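What the county left out of the Domthorpe water vote
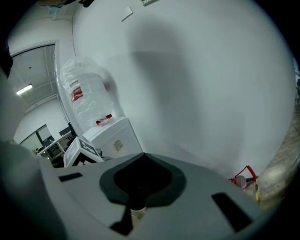 I went to the Monday meeting because the agenda had one line on it that I did not understand. It said "Domthorpe rate adjustment, second reading, consent." Consent items get passed in one batch with no discussion unless a commissioner pulls one out. No commissioner pulled this one. The whole batch took less time than the pledge and the roll call, and if you live on the east side of the river your base water charge goes up in April.

I have been writing this blog long enough that people send me things, and after I got home I had two emails asking what the vote meant. So I read the packet. It is 857 pages, most of it maps and the contract with Temance, the company that runs the treatment plant. The rate change is in an appendix near the back.

The short version is that the flat monthly charge goes up by 5 dollars for every account in the Domthorpe district, whatever the customer uses. The per-gallon price stays where it was. A retired person who waters two tomato plants pays the same increase as the car wash on Teixeira Avenue. There are 2,364 accounts in the district, so you can do the multiplication for yourself. It comes to $141,840 a year.

I am not against paying for water. The pipes on my street were put in before I was born and they leak. If the commission had stood up and said the east side mains need replacing and here is the bill, I would have grumbled and paid it. But the packet does not say the money goes to mains. It says "operational stabilization," and the only other place that phrase shows up is in the Temance contract, under the section on what the county owes the company when its costs run over.

I asked Commissioner Aparecida Meireles about it in the hallway. She represents the district and I have voted for her twice. She said the first reading was the time for comments and that it was properly noticed. I looked it up later and she is right. The notice ran in the legal section of the paper and on the county website, under a heading for Cevirau County Utility Authority business. I don't think many people check that page. I write about this stuff and I missed it.

Adalberto Rocha was the one person who spoke against it at the first reading, according to the minutes. His comments get two lines. I called him and he talked for most of an hour. He used to do billing for the old city water department before the merger, and his view is that flat charges are what you raise when you don't want people to compare bills. I wouldn't go that far. Flat charges are also easier to budget around, and I can see why the finance office likes them. He did send me copies of his own bills going back to the merger and I am working through them.

The other side of this deserves a fair hearing. Innes Mowat, who chairs the commission, answered my email the same night. He wrote that the contract obligates the county, that the contract was signed by a previous board, and that a court fight would cost more than the increase brings in. All of that may be true. I wrote back and asked whether the county had audited the overruns before agreeing to cover them. He has not answered that one yet. If he does I will post what he says in full.

What bothers me more than the money is the consent agenda. It was meant for things like approving last month's minutes and buying road salt. In the past year it has been used for a land swap, a change to the burn ordinance and now a rate increase. Any commissioner can pull an item off with one sentence. There are people up there who ran on open government, and I would like to know what they think it means.

Dalva Guerra has a petition going to require that any rate change be heard as a separate item. It needs 700 signatures from registered voters in the county to get on the commission's agenda. She has sheets at the feed store and at the library desk. I signed it. You have to print your name the way it appears on your registration, and put your street address, since they throw out post office boxes.

A few people have asked if the vote can be undone. It can be reconsidered at the next meeting, but the motion has to come from someone who voted yes. They all voted yes, so that is five people you can call. The office numbers are on the county site under Commission, then Contact.

I still owe you the second half of the school boundary post. It is mostly written and I will put it up when I have the enrollment numbers.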